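Funding > Grantee Reports > Fokdale Toy Library

Filed under: Early Years, Project Updates

14 shares | 2 comments

Fokdale Toy Library - interim report to the Stamatopoulos Fund

4 May 2019

This report covers the first half of the grant period. The full budget sheet has been sent separately.

Membership

We had 118 member families at the end of the period. Most live in Fokdale itself, and the rest come from Arnatholm, where the last toy shop closed before we opened. We set no target for Arnatholm in the application, but we would like to report on it as its own line from now on. Families there tend to borrow more per visit and come less often, and the bus timetable is the main cause.

Membership is still free for families on assistance. Other families pay a small yearly fee, which covers bags, labels and batteries.

Stock and loans

We made 1088 loans in the period. Wooden puzzles and ride-on toys go out most. Board games for ages six and up were slow until we moved them to the shelf by the door, and they now go out every session. The baby shelf is too thin. Parents of children under one often leave with nothing, and we plan to spend the next part of the stock budget there.

We retired 32 items. Most had missing pieces that we could not replace, and a few were plastic toys with cracked housings. Anything with a small loose part is now checked at the desk when it comes back, before it goes on the shelf. This has made returns slower. On busy mornings there is a line, and we have moved the returns table away from the stroller parking to ease it.

The cataloging software from Vitik is in place. Moving the old card records over took longer than planned because the same toy was often listed under two or three names. That work is finished. The overdue reminders are working, but the reservation feature is not yet set up, so we still take reservations on paper.

Sessions

We ran 18 play sessions in the period, all in the back hall. Attendance was steady except during the two weeks when the heating was out. We held those sessions anyway with shorter hours.

The sensory sessions for children with additional needs were the part of the application we were least sure about. They have filled up. We keep these groups small, turn off the overhead music and put out fewer toys at a time. Parents asked for a quiet corner, and we made one with a folding screen and two floor mats.

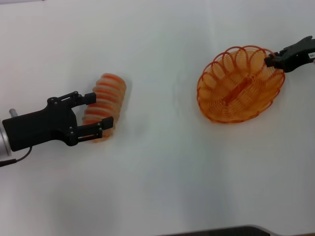
Simple toys that move or change shape have been the most requested for these groups, coiled spring toys among them. They are cheap, but they tangle, and a tangled one rarely comes back to its proper shape. We have decided to treat them as session stock and not lend them out. The same goes for putty and bubble tubes.

Spending

Spending is in line with the budget, with two exceptions. Shelving came in under the estimate. Cleaning supplies came in over it - we had not allowed for how much wiping down the ride-on toys need in wet weather. We ask to move the shelving savings to cleaning and to the baby shelf.

Next period

We will set up online reservations, buy for the under-ones, and try one session a month in Arnatholm if the church hall there agrees on a rate. We have asked for a written quote and will forward it when it arrives. The second payment is due in May, and the signed claim form is attached.

2 comments | Share this report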